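Prallura open day, Friday — who went?

bozkurt_fan
Went to the Prallura open day at the Sedusow building in Prirnmont. I got there early and stood at the table with the two white arms. The hands are the part worth seeing up close. Segmented fingers, a blue mark near the end of each one.

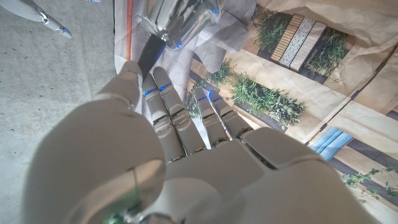

gearlash19
I was in the afternoon group. The left hand had a small metal utensil by its black handle, head down near the tabletop. I liked the grip. The fingers curve right round it.

torque200
Not convinced. One utensil on a bare wood table with tape on it is a long way from a kitchen drawer. And those cables off the wrists would snag on everything at my place.

gearlash19
It's an open day, not a product launch. They told our group the cables get rerouted on the next version. The other items out were a black box with NITRO on it and a flat black card or pouch,
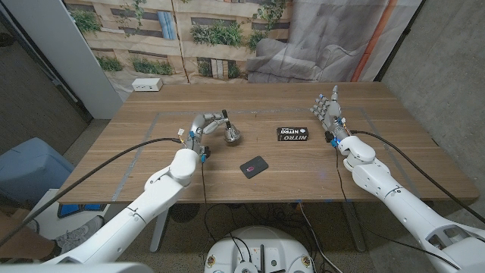 and I'd call the card the hard one. Try picking up something that thin off wood with your own fingers. I asked for a go at it and they said maybe in June.

torque200
Then I'll go in June. Is parking still 19 dollars?

bozkurt_fan
Free if you use lot 101 — tell them at the gate you're there for Prallura.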